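Esivora Work Table, Matte Gray Top: Four Months In
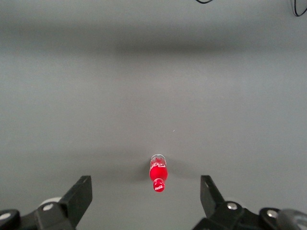 I bought the Esivora in March to replace a folding table that had started to bow in the middle. I wanted a flat top, a dull finish that wouldn't throw glare back at me under a desk lamp, and something deep enough to spread parts out on. It has done those three jobs well enough that I'm keeping it, with a couple of complaints.

The top comes in gray only. The finish is matte with a slight mottle to it, and small things show up clearly against it. Bright items are easy to spot: a red Coca-Cola bottle, a screw with a yellow head, a blue pen cap. The trade-off is that white specks show too. I wipe it down before I start anything and there is usually a crumb or a bit of lint on it again by lunch.

Size is 59 inches by 36. I measured and got the same. The depth is the reason to buy it, as most tables at this price stop at 24 inches and you end up stacking things at the back.

Flatness was the main thing for me. I laid a straightedge across it in both directions when it arrived and again last week. No gap I could see either time. Round things stay where I put them, which was not true of the old table.

Assembly took me around 50 minutes alone. The legs bolt on from underneath and the holes lined up. The instructions skip the part where you need to put the crossbar in before the second pair of legs – I had to back out four bolts and do it over. The supplied hex key is too short to get any leverage, so use your own.

Cleaning is easy. Soda, coffee and pencil come off with a damp cloth. Permanent marker came off with rubbing alcohol but left the spot a little shinier than the rest. A Fliko mat under anything inky would be a good idea.

Complaints. The edges are square and dig into your forearms if you write for long. The leveling feet are plastic and one of them already spins without doing anything. I emailed Urkgate, the store I bought it from, and they mailed a replacement in nine days without asking for a photo.

I also looked at the Ishida bench, which has rounded edges and a drawer. It costs a good deal more and the top is glossy, so I passed. If you mostly write or type, the Ishida is probably the better table. For sorting, gluing and small repairs I would buy the Esivora again.

Four stars out of five.

506 people found this helpful
Share
24 comments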